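Helpers and first-time drivers wanted for the Kiltlow open day

Kiltlow Robotics Workshop is opening its doors again one Wednesday in April, and we are looking for people to come and take part. We had 300 through the door last year, which was lovely but rather a squeeze, and a good many of them went home without a proper turn at the controls. We would like to do better by our visitors this time.

There are 2 ways to join in. Hosts look after a table for the afternoon: they greet people, show them how to steer the arm, and put the toy food back where it belongs between turns. You need no background in engineering — patience and a friendly manner will take you a long way, and Tamsin McAlister will go through everything with you on the morning itself. Hosts are paid for the full day, training included, and lunch is on us.

Drivers are members of the public who book a slot and have a go at the kitchen tidy-up, with a host beside them throughout. You might be asked to put the potato in the bin, or to use the dustpan and brush, and if you are feeling brave there is the cutting board to try as well.
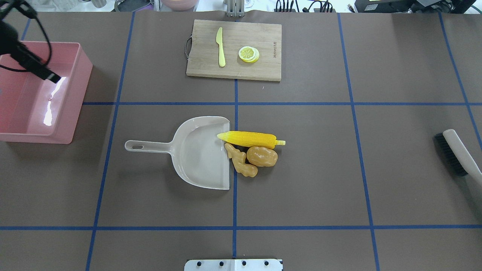
Slots run from two o'clock until six, and we have room for almost 100 drivers over the afternoon. Children are very welcome from the age of eight, as long as a grown-up stays with them. If you have never touched a robot in your life, so much the better, as we learn a great deal from watching how newcomers go about it — do tell your host what felt awkward!

Severin Frei will also be giving a short talk at half past four on teaching an arm to tidy up, with plenty of time for questions afterwards.

To apply as a host, please send a few lines about yourself to Keith Quinlan at the Wostivwood office, quoting reference 871. A letter is fine, and so is a chat at the front desk. Drivers can book with Huia Rutherford, who will also be glad to hear about any access needs, so that we can set the table at the right height for you.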